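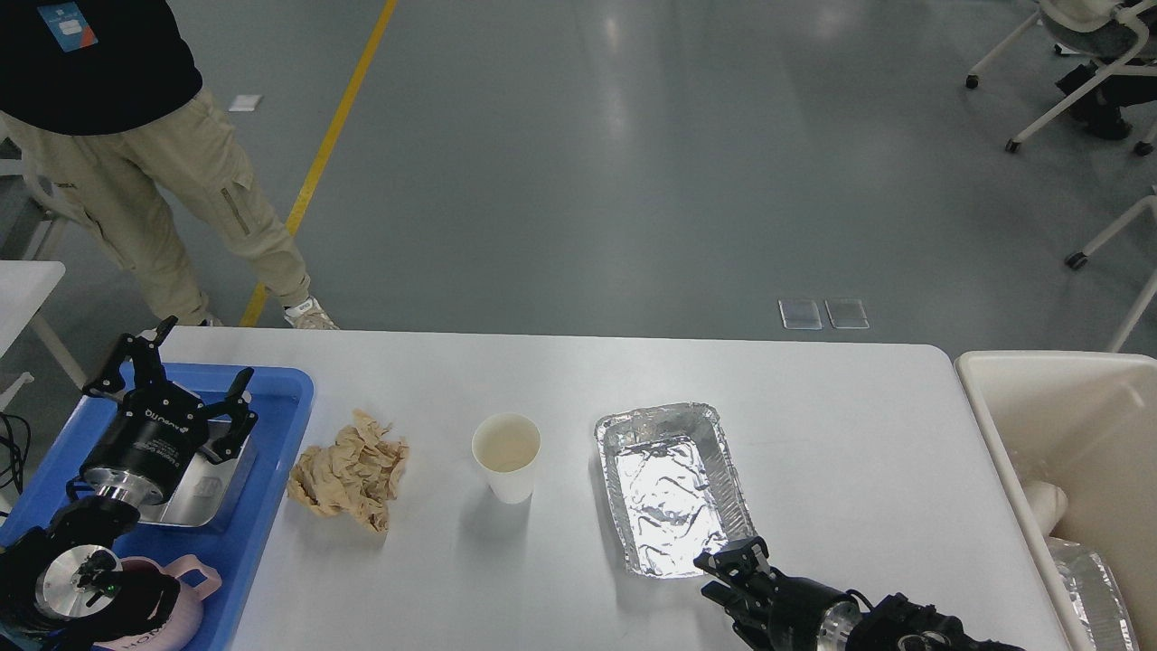
Vol. 14, p. 171

4.2 What gets left on the table

Lunch at the Nesum site produces three kinds of leftover with dull reliability: something paper to wipe with, something paper to drink from, and something foil to eat out of. We call this the residue set, mostly because "rubbish" was already taken. Everyone agrees that it belongs in the bin. Agreement is cheap, and the bin was within reach in all 100 clearing sessions.

The napkin is the awkward member. A cup has a rim and a foil tray has corners, but a crumpled napkin has no obvious place to take hold of and no shape worth remembering.

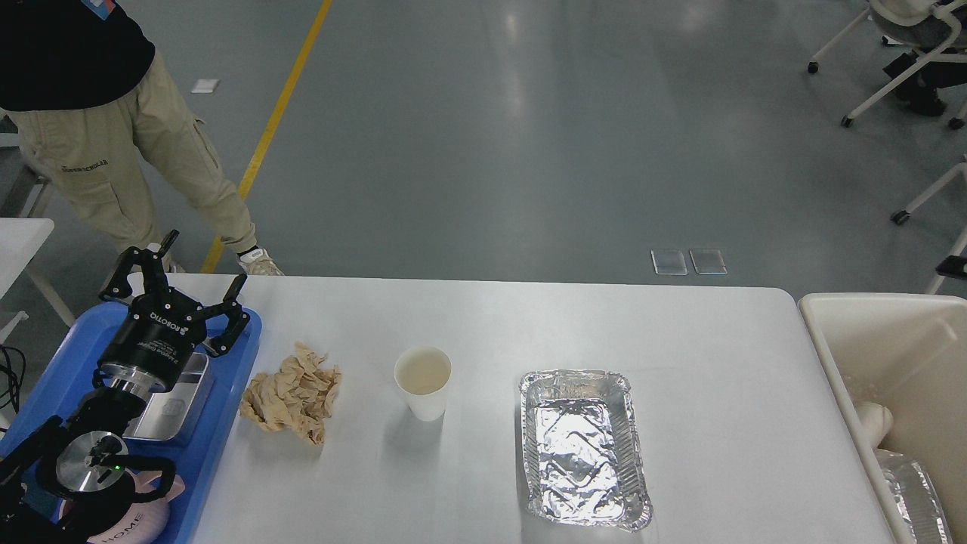

Wanda Obi objects that the napkin is easy and the foil is the real nuisance, as it keeps every dent it is given and then takes up half the bin. We accept the second point. On the first we remain unmoved - her own coding sheets from June put the napkin last to go in most sessions.

Keepers are a separate matter. Steel containers and mugs go in the blue tray and are meant to be washed, a word our participants read generously.
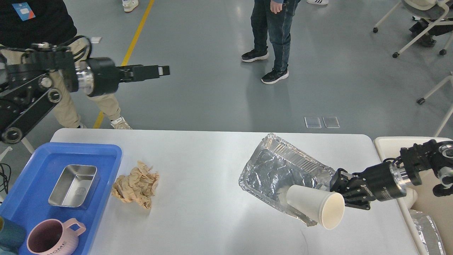 Figure 3. Paper cup, foil tray and napkin, with the keepers in the blue tray.

Order of clearing followed no rule we could defend in print. The Bekevico protocol asks for the largest item first, on the grounds that small things can then be put inside it. Participants were told this twice and mostly took the cup. 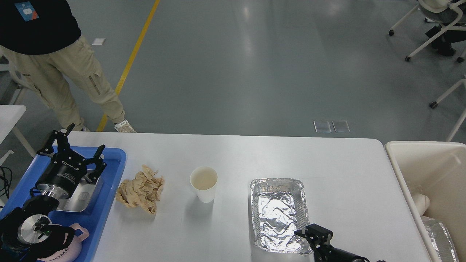 4.3 Sorting errors at the bin

Foil and paper shared one bin throughout, so an error here means only a keeper thrown away. There were 14, all of them spoons.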